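薄布烘干后死褶:Pirnier 烘干机排查记录

最后更新:2026-03-25
分享 12 评论 5

工单状态:已降级,未关闭
设备:Pirnier 冷凝式滚筒烘干机,带湿度感应
布料:Trella 薄罩布,浅色,洗后反复使用
洗涤剂:Wallin 浓缩液,柔顺剂同牌
维保:Kivitz
Kivitz 方面对接人:Verna Dvorak

先说现象。Trella 罩布洗完、烘完,取出来带着一道一道的硬褶,抖不开,手抹也抹不平。铺到台面上放一夜,第二天褶还在原处。以前也皱,毕竟是薄料子,但以前的皱是软的,铺开拉两下边角就过得去。现在这种褶像是被压进去的,折痕处摸着发硬,对着光看颜色还略深一点。

Kivitz 那边第一次回复很快,快得让我怀疑有没有人读过工单。回复大意是:装载量不当,请参考说明书。说明书我参考了。说明书里关于装载量的那一页画了一个滚筒,里面画了一团东西,旁边写“适量”。我回信问适量是多少,没有得到数字。

所以下面的记录基本是我自己做的,Kivitz 的意见我会标出来,信不信由各位。

一、装载量

Kivitz 的说法:布太多,翻不开,所以压出褶。

我把每次的量减到 5 块,别的什么都不动,程序还是“易护理”,转速还是原来那一档。结果褶没有少,位置倒是换了。量多的时候褶集中在布的中段,量少的时候布容易拧成绳,褶变成斜的长条。

再把量加到 10 块,褶又短又密。

把这个结果发过去,对方说那可能是布太少。我就不评论了。一个解释如果布多布少都能用,那它对我没有什么用处。

结论:装载量影响褶的样子,不影响有没有褶。这一条我认为可以划掉。Verna Dvorak 后来也同意划掉,不过她的措辞是“暂时搁置”。

二、洗衣机那头的脱水

有同事提醒,褶也可能在进烘干机之前就有了,脱水转得太狠,布贴在筒壁上,一进热风就定了型。这个思路比装载量靠谱,值得试。

做法:同一批布,脱水后拿出来,一半直接进烘干机,一半先用手抖开再进。

抖开的那一半确实好一些,但要说好多少,我不敢讲。我自己看是好一些,把两摞布混起来让另一位同事分,她分得不太准。这种程度的差别我不愿意算数。做这行的人都有这个毛病,刚花了力气抖过的布,怎么看都觉得平。

脱水转速降一档,也试了。布出来湿得多,烘干时间变长,褶照旧。

顺便说一句,洗衣机显示屏上的转速我也不怎么信,没有办法核对,只能当它是真的。

三、柔顺剂

Wallin 的瓶子上写着“减少褶皱”。我用了几年,没有见过任何能让我相信这句话的东西。这次正好停掉。

停用柔顺剂,连洗 3 次。前两次没有区别。最后那次,烘干机的行为变了:同样的程序,它结束得早了。布拿出来是真的干了,但没有以前那么烫手。

这一点我当时没有往心里去,只记了一笔“提前结束,原因不明”。后来回头看,这是整份记录里最有用的一行。先放在这里,后面会说到。

褶:有,但软了。注意我说的是软了,没有说没了。

四、程序选择

Pirnier 的面板上能选的程序不少,能看懂区别的不多。“易护理”“合成纤维”“轻柔”,这三个名字在我看来说的是同一件事。说明书给每个程序配了一行文字,全是形容词,温度一个都没写。我打电话问过,接电话的人念了一遍那行形容词给我听。

只好自己试。每个程序一批布,条件尽量一样:

“易护理”:硬褶,布很烫,末尾的冷风段短得几乎感觉不到。
“合成纤维”:硬褶,和上面那个我分不出来。
“轻柔”:褶浅,但布没干透,四个角是潮的。
定时冷风:不加热,当然不起褶,也当然不干。

“轻柔”加一段定时冷风,效果是到目前为止最好的。麻烦在于要有人守着,程序一停马上去按第二次。停下来忘在筒里的那一批,褶比哪一次都重。

守着烘干机按按钮不能算解决方案,我在工单里写得很清楚。对方回了一个“感谢您分享的使用技巧”。

五、铺放和折叠

到这一步有人开始说,会不会压根不关机器的事,是我们收布的方式有问题。布叠好了摞起来,底下的压着上面的重量,时间长了当然有印子。

我原本不想理这条,因为硬褶在布出筒的时候就看得见。但既然提了,就做一下,免得以后每次开会都要再听一遍。

做法很简单:出筒以后不叠,直接搭在杆子上晾凉,再拿去铺。另一批照旧叠好再铺。铺的时候也不特别去拉平,平时怎么铺就怎么铺。

叠过的那批多出来的是十字形的折线,很规矩,横一道竖一道,跟筒里出来的硬褶完全是两回事。搭杆子的那批没有十字线,硬褶一道不少。

还有一类是铺的时候形成的大弧度的软褶,布没有拉紧,自己拱起来的。这种一拉就没,和本工单无关,请不要再拿这个来说明“布本来就会皱”。
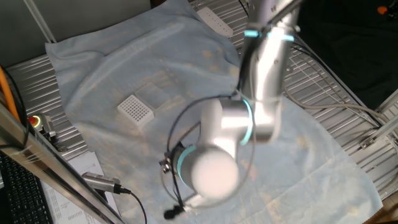
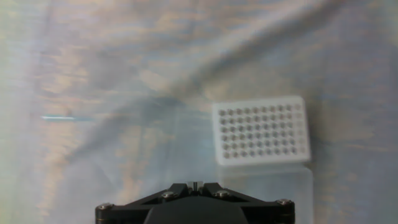 出筒以后喷一点水再铺,能不能把硬褶去掉?

喷水对浅褶有用,对已经定型的硬褶基本没用,喷多了布还得重新晾。要去硬褶,得整块重新浸湿,甩干后低温再烘一遍,末尾留足冷风时间。

这个问题在内部被问过好几遍,所以单独写在这里,不再逐个回复。

市面上卖的那种“免熨喷雾”我也看过成分表,和 Wallin 的柔顺剂差不太多,换了个瓶子,贵了不少。没有买,也不建议买。

六、湿度感应条

回到柔顺剂那条。停用之后机器提前结束,布反而没那么烫。假如感应是准的,停不停柔顺剂,结束时间应该差不多。结束时间变了,说明至少有一种情况下它判断得不准。

滚筒口里侧有两根金属条,布翻动时碰到它们,机器靠这个判断布还湿不湿。说明书提到过要擦,放在“日常保养”的最后一行,前面是怎么擦外壳。

我用手指在金属条上抹了一下,滑的,像有一层蜡。白醋兑水,软布擦,布上擦下来一层灰白色的东西。我没有条件化验,不能断言那就是柔顺剂,但我也想不出还能是别的什么。

擦完以后的变化:

程序结束时间提前,比停柔顺剂那次还要早一些。
布出筒是温的,不烫手。
硬褶明显少了。这次我照样把布混起来让同事分,她分对了。

按理说金属条脏了,导电变差,机器应该以为布更干,提前停才对。现在反过来,脏的时候烘得更久。我把这个疑问原样发给了 Kivitz。Verna Dvorak 的解释是,这一款在读数不稳定时不会提前停,会退回按时间跑完全程,等于一个保险。这个解释听上去说得通,但我在说明书里找不到对应的文字,问她有没有技术文件,她说有,不外发。那我只能记为“对方口头解释,未核实”。

无论机理如何,过烘是坐实了的。薄布烘过头,又热又干,停在筒底一压,褶就进去了。

七、冷风段

感应条擦干净以后还剩一些褶,主要出现在整批布的最里面。这说明还有一个原因没有找到,或者说还有一个设置不对。

翻面板的二级菜单(进入方法:长按两个键,哪两个键取决于你运气如何,我这台是“开始”和“干燥度”),里面有一项叫“末段护理”,可选“短”和“标准”。我这台是“短”。

我从来没有动过这一项。问了所有会碰这台机器的人,都说没动过。再问 Kivitz,上一次上门保养时有没有更新过程序,回答是“更新不会改变用户设置”。我问的是有没有更新过,没有问更新会改变什么。同一个问题换着说法问到最后,对方承认更新过。

硬褶是不是从那次上门以后开始的?我不能确定。我们没有记录布皱不皱的习惯,谁会记这个。印象中时间是接近的,但印象不能当证据,我自己在前面刚否定过别人的印象,这里也得一视同仁。

把“末段护理”改成“标准”,别的不动,连跑几批。冷风段明显变长,布出筒接近室温,里层的褶也基本是软的了,拉一下边角就能过去。

又故意改回“短”跑了一批,硬褶回来一部分。再改成“标准”,又没了。来回都对得上,这一条我认。

八、冷凝器和滤网

Kivitz 上门时顺手检查了这一块,我也写上,省得有人问。

滤网:每次都清,没有问题。对方看了一眼说“有点堵”,我请他指给我看哪里堵,他把滤网装回去了。
冷凝器:有少量绒,冲洗后装回。前后各跑一批,没有看出区别。
排水:正常。
门封:正常。

报价单上出现了一项“深度清洁风道”。我问清洁风道和褶皱之间是什么关系,回答是“对整体性能有帮助”。没有做。等哪天有人能说清楚帮助的是哪一项性能,我再考虑。

九、目前的做法

写给会用到这台机器的同事,贴一份在机器旁边:

1. 柔顺剂停用,剩下的放柜子里,不要倒进去“用完算了”。
2. 感应条每周用白醋水擦,擦完再用清水布过一遍。
3. “末段护理”保持“标准”。每次 Kivitz 来过之后进菜单看一眼还在不在。
4. 程序用“易护理”。“轻柔”烘不透,别再试了。
5. 程序结束马上取出。取不了的话宁可先不开。
6. 罩布和毛巾分开烘。毛巾吸得多,干得慢,机器等毛巾的时候薄布早就过头了。

最后这条是后来补的。有一批我怎么也解释不了的硬褶,翻了半天,在筒底找到一条毛巾。

十、还没弄清楚的

折痕处颜色略深,这一点没有随着硬褶一起消失。有几块旧的罩布,浸湿重烘以后褶去掉了,线还在,对着光能看出来。我倾向于认为是纤维已经伤了,Trella 的客服倾向于认为是洗涤剂残留,Wallin 的客服倾向于认为是布的问题。三家各推各的,没有一家要我寄样品过去看。

程序版本号我要了两次,没有拿到。面板上能看到一串字母,Kivitz 说那是硬件批次,跟程序无关。

Verna Dvorak 提议关闭工单,理由是“客户已自行解决”。我不同意关。自行解决靠的是我在菜单里翻到一个没有写进说明书的选项,下次更新它要是又变回去,或者干脆从菜单里消失,我还得从头再来。目前双方折中,降级保留,4 月她那边给一份书面说明,写清楚更新会动哪些设置。给不给得出来,到时候再看。

补充:昨天又有人往机器里加了柔顺剂。感应条已重新擦过。

评论

老灶台
我家也是 Pirnier,菜单里长按“开始”加“干燥度”没反应,后来试出来是“开始”加“静音”。选项名字也不一样,叫“防皱结束”。不知道是不是同一个东西。

棉七成
颜色深的那条线我碰到过,是烘过头以后纤维发亮,看着像深色。救不回来的,别费劲了。楼主说三家互推,我一点都不意外。

阿衡在洗衣房
白醋对门封胶条不好吧?擦的时候小心别滴到。我用的是酒精棉片,效果一样。

半桶水
看完去擦了一下自己的感应条,确实一层滑的。擦完跑了一批床单,皱得跟以前一样。可能我的本来就不是这个问题,也可能床单本来就那样。

Kivitz 门店小号别删我
更新会不会改设置,我们上门的也没底,每个版本不一样。建议更新之前拿手机把菜单每一页拍一遍。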